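Water Use in Flitberg During the Summer Restrictions
Student project report
Montserrat Marín and Begoñe Arroyo
2023-09-16

1. Background

The town of Flitberg takes its water from two sources: the reservoir at Zostonness and a group of older wells on the Vallejo side of the valley. In April the level at Zostonness was already lower than in earlier springs, and the supplier, Wavex, began night-time pressure cuts. Later on, the upper streets had no mains water during the afternoon and were served by a tanker holding 3,000 litres.

We wanted to find out how households managed with less water and whether people knew when the tanker was coming.

2. Method

We wrote a short questionnaire and took it door to door in the upper streets and the streets near the market. In total 164 households filled it in. We also asked each household to keep a water diary for one week, noting what they stored, what they used it for and what they poured away. Not everyone kept the diary for the full week, and we left out those with fewer than four days.

We had planned to compare the diaries with meter readings, but Wavex only reads meters every quarter, so the dates did not match. This part of the plan was dropped.

3. Results

Most households stored water in some way. In the upper streets this was usually in large lidded drums kept outside. Near the market, where the supply was cut only at night, people mainly filled bottles and pans before going to bed.

The tanker timetable was a problem. It was put up at the town hall and on the Wavex website, but many older residents used neither and heard about changes from neighbours. On two of the days we visited, the tanker came more than an hour before the printed time and some people missed it.

Toilet flushing was the main use written down in the diaries, followed by washing clothes. Cooking used much less, though several people said they had changed what they ate — fewer boiled dishes and more food that could be heated without filling a pan.

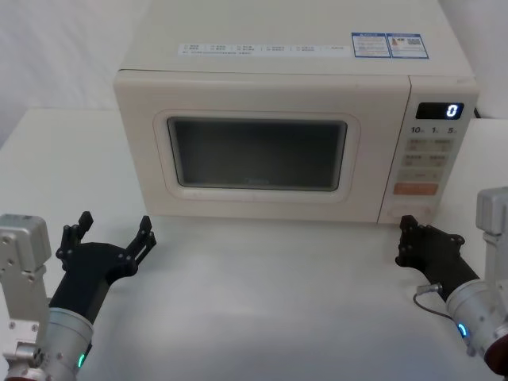 Reuse was common. Water from rinsing vegetables went on plants, and shower water was kept in buckets for the toilet. Households with a garden reused more than those in flats, where there was little space for buckets.

4. Problems with the work

The diaries depend on people guessing volumes. We gave out a 2 litre jug as a measure, but some used their own containers and we had to convert the amounts afterwards. We also visited in the daytime, so people who work away from town are under-represented.

5. Recommendations

The tanker timetable should be sent by text message and put on paper at each stop. A storage tank at the top of the hill would help on days when the tanker is early or late. The full set of answers is kept with the questionnaire in the project folder.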